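Section 4. Getting the Lesik unit ready for its first batch

The Lesik dehydrator arrives with a quick-start card that promises dried apples "in an afternoon." Ignore the card. Afternoons vary, and so do apples. What follows was put together by Brynhildur Ladefoged and Ketill Oddsson after using the machine through a full season, and it disagrees with the card in several places.

4.1 Where to put it

1. Choose a flat surface that doesn't wobble when you lean on it. The rubber feet are supposed to correct for an uneven table. They don't do much.

2. Leave 12 inches clear behind the rear vent. The card shows the unit pushed against a wall, and we would like to meet the person who ran it that way overnight.

3. Plug it straight into a wall outlet. Don't use a power strip, even one that claims to be rated for heaters.

4. Take off the lid and lift out the trays. Check under the bottom tray for the foam packing ring. It is the same color as the base and easy to miss.

CAUTION: Do not run the unit with the foam ring inside.

Note: A kitchen or dining table is fine if you protect the top. Plastic tablecloths can mark under steady warmth, so set the base on a wooden board or a heavy baking sheet turned upside down. The maker says the underside stays cool. Put your hand near it after a few hours and decide for yourself.

Clear away whatever else lives on the table, drinks bottles and small boxes included, before you start laying out slices. You will need more room than you expect.
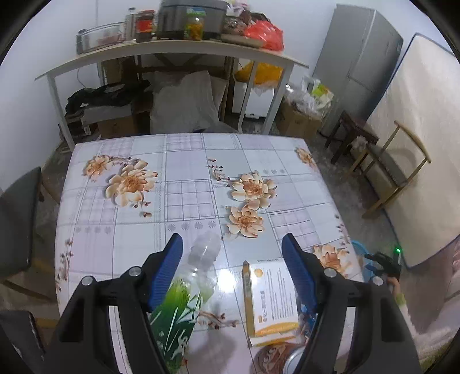
4.2 THE EMPTY RUN

The first run is done with no food. Some owners skip it. The smell from the heating element is unpleasant, and fruit picks it up.

1. Wash the trays in warm, soapy water and dry them. They are sold as dishwasher safe, but ours came out warped from the lower rack, so wash them by hand.

2. Stack the empty trays and put the lid on. The tab on the lid has to face the dial. If it doesn't, the lid will look closed and leak air on one side.

3. Turn the dial to High and set the timer to 2 hours.

4. Open a window.

5. When the timer stops, let the unit cool for 30 minutes before you touch the trays.

If the smell is still there, repeat the run. If it is still there after a second run, return the machine. Don't let the store tell you it will fade with use.

4.3 Checking the dial

The numbers on the dial should be treated as suggestions. Put an oven thermometer on the middle tray, set the dial to Medium, wait until the reading stops moving, and write down what you get. Do the same for Low and High. Tape the results to the side of the unit.

Birthe Bech, who tested the older model, found that the top tray ran cooler than the bottom one. The new model is advertised as having "even-flow air." We found the same difference. Rotate your trays.

4.4 First batch

Start with apples. They are cheap and they forgive mistakes.

1. Core the apples and slice them evenly. Peel them or don't.

2. Soak the slices for a few minutes in water with a splash of lemon juice. This keeps them paler. It does nothing for the taste, whatever the recipe booklet says.

3. Pat dry and lay them in one layer with no overlap.

4. Set the dial to Medium and rotate the trays every couple of hours.

5. Start checking well before the booklet time is up. Take out a slice, let it cool, and tear it. If you see beads of moisture along the tear, keep going.

Note: The timer goes up to 48 hours. We haven't found a fruit that needs it.

CAUTION: Do not use the booklet's jerky instructions. They give no internal temperature for the meat. Follow the current advice from your local food safety office.

4.5 Accessories

The Lerimora mesh liners are worth buying for herbs and anything small. The matching fruit leather sheets are less convincing: puree pools in the center, and the edges go brittle before the middle sets. Parchment cut to size did the job as well for us, provided it didn't cover the air holes.

Poul Laxdal swears by the silicone brush. We used an old toothbrush.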